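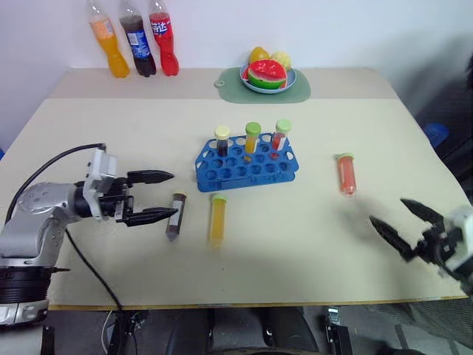

How to Run a Rack-Loading Trial With a Two-Arm Robot

Posted 17 Dec 2018

Putting things away is one of the dullest chores there is, and it is a fair way to find out what a robot can do. Dishes in a drainer, bottles in a crate and tubes in a rack all ask for the same thing: pick up something tall and narrow, keep it upright, and lower it into a space not much bigger than it is. This page covers how we set up and score that chore with test tubes at Torketell. You can follow it with most two-arm setups that have parallel grippers.

What you need

A table that doesn't wobble. A plastic rack with round holes. Capped tubes with colored water in them, in colors you can tell apart from across the room. Use plastic tubes. We used glass for the first week in August and spent a lot of it sweeping.

You also need a stop button within reach of whoever is watching, and a sheet of paper for scores. We tried keeping scores in a spreadsheet and kept losing track of which row we were on.

Step 1. Place the rack

Set the rack where both arms can reach every hole you plan to use. Move each arm by hand to the farthest hole and back before you start. If an elbow locks up or the wrist runs out of travel, bring the rack closer.

Turn the rack a little between trials. A machine that only works with the rack square to the table has learned one position, and your kitchen or packing bench won't give it that.

Step 2. Load part of the rack

Put a few tubes in the back row and leave the rest standing on the table. Starting with a part-full rack is harder than starting with an empty one. The fingers have to open after letting go, and there has to be room for them to do that without knocking the next tube.

Step 3. Check the grip

Most failures start here. Fingers that close too high catch the cap and tip the tube. Too low, and they hit the rack before the tube is all the way in. On our tubes a grip just under the cap works best, but tubes with a conical bottom need more care, as they fall over at a touch. Run the gripper at low speed for the last part of the approach.

Set the closing force with one spare tube. Go up until it no longer slips when you tug on it, then stop.

Step 4. Run the trial

Give the robot 2 minutes per tube. Don't help. If a tube falls and the robot can still reach it, let it try again and mark the run as a recovery. If it rolls out of reach, the run is over.

Between runs, put the loose tubes in new spots. Leave some other things on the table as well. Real tables have things on them, and a system that gets confused by a plate is not ready to clear one.

Step 5. Score it

We use three marks. Clean means the tube went in the first time. Recovery means it went in after a drop or a miss. Fail is everything else. Write down which arm did the work, because they are rarely equal. Do at least 20 runs before you change any setting, or you will end up chasing luck.

What we got

Over the fall we logged 224 runs using the Larnus control software. The left arm did better than the right until we found a loose screw in the right wrist. Clean placements went up after that, but the robot was still slow. A person can fill the same rack in the time it takes the machine to line up one tube.

The folks at Riis ran the same steps with spice jars and a drawer insert. Jars were easier to hold and harder to let go of, mostly due to the tight fit.

Is it ready for real chores?

For a shop floor with the same rack in the same place all day, it is close - if somebody is there to pick up what falls. For a home, no. Our best stretch was 6 clean runs in a row, and a person putting away dishes would not be happy with that.

Next we plan to try the cutlery tray from the Marevholm test kitchen. Forks lie flat and overlap, so Step 3 will need rewriting. The score sheet should work as it is.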